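Guides > Kitchen & Home > Snacks in Bed

How to eat fruit in bed without ruining the duvet

By Branwen Ellis
28th February

18 comments | 400 shares

I don't believe in breakfast in bed. Most guides to it show a linen napkin, a single rose and a full cup of coffee balanced on a quilt, and I'd like to see that cup after someone sneezes. Fruit is a different matter. Small, whole fruit on a decent tray is about as much as a mattress can handle, and it can be done without stains if you're a little fussy.

1. Pick the right fruit

Small and whole is best. Kumquats are good because you eat the skin and all. Cherry tomatoes are fine if you put the entire thing in your mouth and close it before you bite. Anything you have to slice belongs in the kitchen. People will tell you a ripe mango can be managed with a spoon. I have tried it, and I own one fewer pillowcase.

2. Wash and dry it first

Dry it properly, with a towel. A quick shake over the sink leaves enough water to run into the corners of the tray and then onto you.

3. Use a tray with sides

Flat boards look nice in catalogs and are useless on bedding. You want a raised rim all the way around. Metal wipes clean and doesn't soak up juice. I don't think the expensive ones with folding legs are worth it — the legs sink into a soft duvet at different depths and the whole thing leans. I had a Zitetti with legs for one winter and gave it away in October.

4. Flatten a spot

Push the duvet down with your forearm where the tray will go. You won't get all the wrinkles out and you don't need to. Set the tray down, press lightly on each corner, and if it rocks, move it toward the middle of the bed.

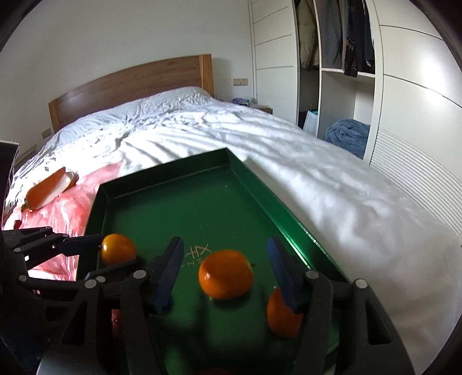

Small round fruit will still roll when you shift your legs, so put the tray down after you've settled in, and keep your knees out of it.

5. Give the wet stuff its own place

Peel and cut pieces go on a plate, with a plastic sheet underneath. A cheap one from the Reltico bargain shelf works as well as the padded "bed mat" kind, as far as I can tell. Fold it inward when you pick it up so the drips stay inside.

6. If you spill anyway

Blot, don't rub. Cold water, then a little dish soap, then the wash. I'm not convinced by the baking soda trick, and I've never seen it do anything for tomato.

Leave a comment (18)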